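4. Running the bin-picking demonstration on open days

This section assumes the arm has been powered up and homed as in section 3, and that the visitors have been given something to drink and somewhere to stand.

4.1 Before the doors open

1. Check that the bin is clamped to the table. Push it. If it moves, it is not clamped, whatever the person who clamped it tells you.
2. Put in objects of different shapes and stiffness. Visitors lose interest in cubes after the second cube.
3. Load the Drerano grasp set and wait for the green tick. It holds more than 200 saved grasps and takes its time over every one of them.
4. Set the arm to reduced speed. Full speed impresses people for one pick and worries them for the rest of the afternoon.

CAUTION: Keep everyone behind the floor line while the arm is enabled. This includes directors, and directors' children.

4.2 Choosing the load

A good bin has a few easy items and at least one that makes the planner think. Tennis balls are dependable. Clear plastic bottles are harder for the depth camera to make out, and anything with a drawstring deserves your full attention. The toy carrot has its own following and should not be left out.

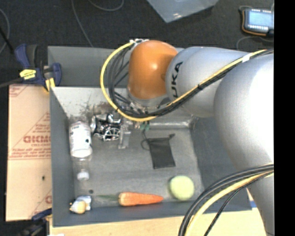
Latifa Helmy wrote after the October open day that her group would happily have watched the misses for another hour, and asked whether we could stop hurrying on to the next object each time a grasp failed. We have changed step 4 below to suit.

4.3 Running the picks

1. Announce the object before you press Start. Do not announce the result.
2. Press Start on the Onusgate panel and take your hand away.
3. If the arm picks the object, let it finish the drop before you talk over it.
4. If it misses, wait 11 seconds. The planner will try again by itself – your advice will not reach it.
5. After three misses on one object, press Skip and choose another.

NOTE: The pick counter resets at 300. Please do not present this as a record.

4.4 Afterwards

Disable the arm, hang up the pendant and save the log under the date of the visit. Return the carrot to the Clatoline cupboard, second shelf.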